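Ticket 1088: Video preview stops after the first picture, Clevovance player 27
Status: Open, waiting for customer
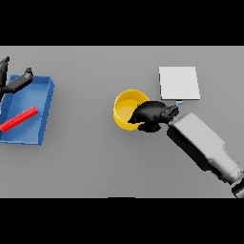 Attachment 1: blue tray at left and yellow bowl near center-right

Opened 05/05/2024

Hello,

I use Clevovance on my office computer for looking through short video clips before I send them to our archive. Since the update to version 27, the preview opens and shows the first picture, but then it does not continue. The time counter stays at zero. The sound control is gray and I can not click it.

The clips are not damaged, I think. The same files play well in the older player on my second computer. I also copied one file to a USB stick and back again, and the result was the same.

What I tried already:

Restarted the program and the computer.
Cleared the preview cache from the Storage page.
Turned off hardware decoding. After this the preview opened more slowly, but it still stopped.
Made a new user profile with the default settings.

In the log I find these lines each time:

preview: open ok
preview: first frame ready
preview: index wait 3000 ms
preview: index timeout, code 198

I searched for code 198 in the help pages and found only a note for the Ortner export module. I do not have this module installed, so I am not sure if the note is for me.

Reply from support

Thank you for the clear log. Code 198 means the player did not receive the index of the file in time. Please tell us where the clips are stored, and try one clip from a folder on the local disk with no sync program running.

Reply from customer

The clips are in a folder which is synced by Dromcombe. I paused the sync and moved one clip to the desktop. It played to the end. Then I started the sync again, with the clip still on the desktop, and it also played. So it seems the problem is only inside the synced folder.

I would prefer not to move everything, the folder is shared with two other offices. In version 26 it was working in the same folder since September.

Reply from support

Please open Settings, Playback, Advanced and change "Index wait" from 3000 to a higher value. Then close the program fully, also from the tray icon, and test again in the synced folder. Send us the new log in both cases.

Update from customer

I changed the value and now two clips from three are playing. The third one still stops with the same code. New log is attached.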